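Belten Sticks: teleoperated demonstrations for a simulated two-arm table

README and data card

What this is

Belten Sticks is a set of 800 demonstrations in which a person steers a simulated robot arm by remote control and works with small coloured sticks on a table. We made it at Plisholm because we wanted a small, friendly set of recordings that one person could download, look through in an afternoon and train something on by the evening. It has been great fun to put together, and we'd love to see what other people do with it!

Everything is simulated. There was no real table, no real arm and no real stick, only a hand controller and somebody patient in a chair. The person driving is a real person though, and you can tell: they slow down near the sticks, change their minds, back off and come in again from a slightly different angle. We have kept all of that in.

The task

The sticks start out loose on the table, in different colours. The operator is given one colour at the start of each episode and has to lower the gripper over that stick, close on it, lift it clear and set it down beside the others. It sounds easy until you try it. The sticks are thin and lie close together, and a gripper that comes down a little crooked will nudge the neighbour before it touches the one you want.

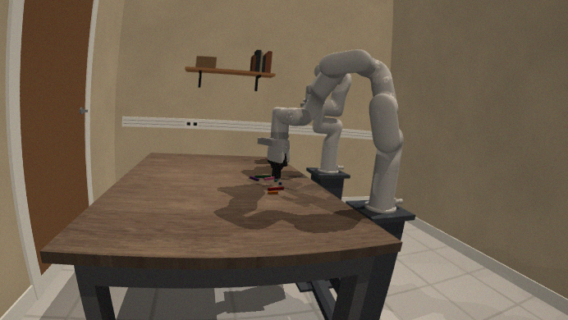

Markos Karamanlidis: I'd add that the approach is where new operators learn the most. I told everyone to stop above the stick, turn the wrist, and only then go down. The ones who tried to do both at once had to start again far more often.

We took that advice up in the operator notes (notes/operators.txt), and they are worth reading even if you only want the data. They explain why so many episodes have a pause just before the descent. Please don't trim those pauses out before you have tried training with them. Our own first policy got noticeably worse when we did.

How the demonstrations were recorded

Operators used the Kirkmont hand controller, a six-axis grip with a trigger for opening and closing the fingers. Moving the hand moves the gripper, and letting go of the side button freezes the arm so that you can put your own arm somewhere comfortable and carry on — we call this re-gripping, and it is marked in the log. Commands are stored at 20 Hz together with joint positions, finger opening and the pose of each stick.

There were 12 operators. Three had driven an arm before, and the rest had a short practice session whose recordings are kept in a separate folder called warmup. Those are messy and lovely, and useful if you are interested in how people get better at this.

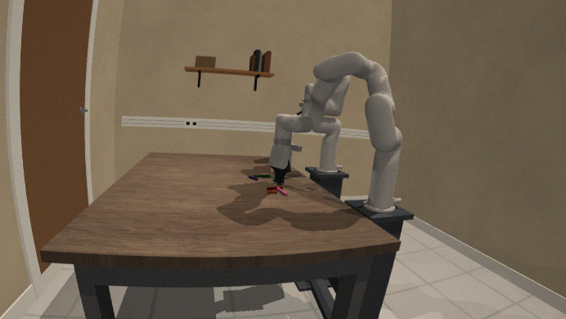
Render: Plisholm simulation group, Belten Sticks. Free to reuse with credit.

The two arms share one side of the table, so their working areas overlap quite a bit. Only one arm is driven in each episode. The other one holds its position, but it still counts for collisions, and operators had to learn to steer around it. If your method plans its own paths, load both arms or you will get some nasty surprises around the elbows.

What is in an episode

Each episode is one folder with these files:

commands.csv — what the hand controller sent
state.csv — joints, finger opening, stick poses
video — rendered views of the table
label.txt — target colour, driven arm, outcome, operator code

Outcome is one of done, dropped, wrong stick or stopped. We set it by hand after watching each episode back, so if you disagree with a label, do tell us. Failed attempts stay in the main set. A policy that never sees a dropped stick has little to go on when it drops one itself.

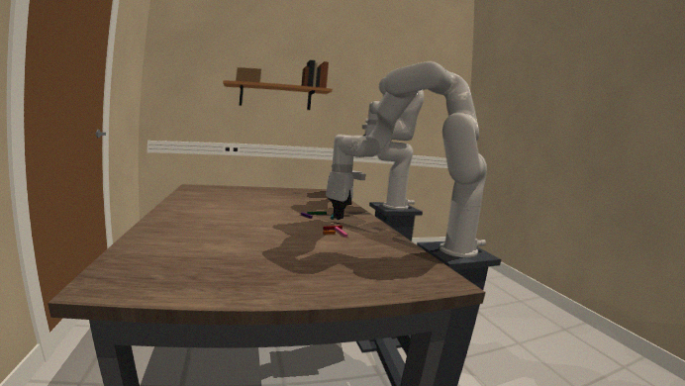

Can I record my own demonstrations with an ordinary mouse?

You can, using the mouse driver in tools/drivers, though turning the wrist is slow because it sits on the scroll wheel. Set the speed to its lowest value to begin with. Any recording made this way gets the device name in its label, so it won't be mixed up with the hand controller episodes by accident.

Getting started

Unpack the archive, run check.py to make sure nothing went missing on the way, then run replay.py with an episode folder as its argument. Replay feeds the stored commands back through the simulator, so you can stop anywhere and take over by hand. It's our favourite way of making corrections: let a policy run, catch it when it drifts, and record the rescue as a new episode. 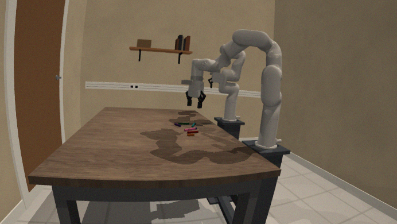 Page last changed: 1/20/25

Known problems

Shadows differ slightly between renderer versions, which matters if you train from images. A few early episodes have a short lag between the trigger and the fingers; they are listed in lag.txt. All the operators were right-handed, and you may well see that in the wrist angles.

The physics of two sticks pressed together isn't very good either. Sometimes they slide apart faster than they should. Alexiou, our contact settings file, is where to look if you fancy improving it, and we would be very glad of a patch.

Coming next

A left-handed set is planned for February, along with episodes where both arms are driven by two people at once. The trial runs have been chaotic and brilliant. If you have a pair of controllers and would like to join in, open an issue titled "two drivers" and tell us which ones you have.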